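Why Is Granite So Speckly?

Have you ever put your nose right up to a granite countertop? Try it! From across the room it can look like one plain color, but up close it's a whole crowd of tiny dots — black, white, gray, sometimes pink. Every dot is a bit of mineral, and every one of them has a story that starts deep underground.

Granite begins as magma, which is rock so hot that it has melted. Sometimes magma bursts out of a volcano, and then we call it lava. But the magma that makes granite never gets out. It stays trapped under the ground and cools down very, very slowly. It can take thousands of years, or even longer!

While it cools, crystals start to grow. Slow cooling gives them lots of time to get big enough for you to see without a magnifying glass. The glassy gray ones are usually quartz. The white or pink ones are feldspar. And those shiny black flakes? They're often mica, and they peel apart in super thin sheets, like pages in a book.

So how does a rock from way down there end up in a kitchen? Wind, rain and ice wear away the land on top until the granite is sitting at the surface. Then workers cut it out in giant blocks, slice the blocks into slabs and polish them until they gleam.

Not every speckled counter is real granite, though. Some are made to look like it, with the dots printed or mixed in. And on a computer, an artist can wrap a granite pattern around any shape at all, or leave a surface one smooth color with no dots anywhere.
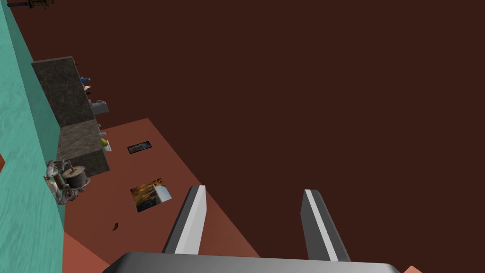
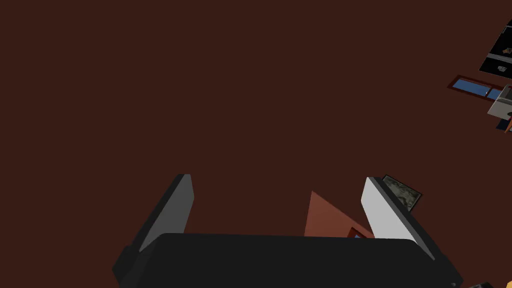

Computer-made views with a big reddish-brown surface. The first one also has a dark gray granite-look counter.

Want to go on a speckle hunt? Bring a pencil and paper and look for granite on steps, benches, old buildings and curbs. When you find some, draw the dots as big as they really are, and color them in. Then find another piece and do it again. You'll be amazed at how different 2 pieces of the same kind of rock can be!

Nanna Skov's favorite word from this page: feldspar. Say it out loud — it's so much fun!

1,042 shares | 4 comments
Last updated: 24/10/2018
Contact Hundotau | © Hundotau | Back to top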